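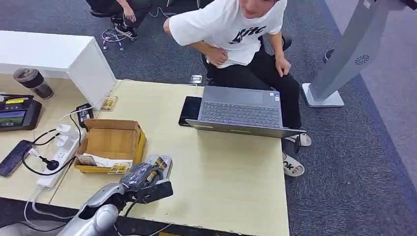

The slow return of the village parcel

In Stondcombe the post arrives on Friday, if the road is open. The rest of the week you have to drive down to Tolthorpe, and in December this is a drive which many people prefer not to make. I moved here two winters ago from a big city, where I received a parcel almost every day and did not think about it.

Here I think about it a lot. My neighbors still send things to each other and to their children abroad, and they take care with the packing. Jam goes in a sock, and the sock goes in a box that has already traveled two or three times. On one box I found 7 old addresses, each crossed out with the same blue pen.

The shop Skillalari, at the lower end of the village, keeps used boxes behind the counter and gives them away for free. It also accepts parcels for the bus driver, who carries them to Tolthorpe for a small coin. Last winter 130 parcels left this way. The shop writes them all in a school notebook, with the weight and the name of the street, and sometimes also what is inside.

I have read some pages with permission. Walnuts, baby shoes, walnuts again, a radio "that needs only a wire." My own first entry is there too, a wool blanket for my sister. It needed 2 weeks to reach her, and she told me that it still smelled of our stove.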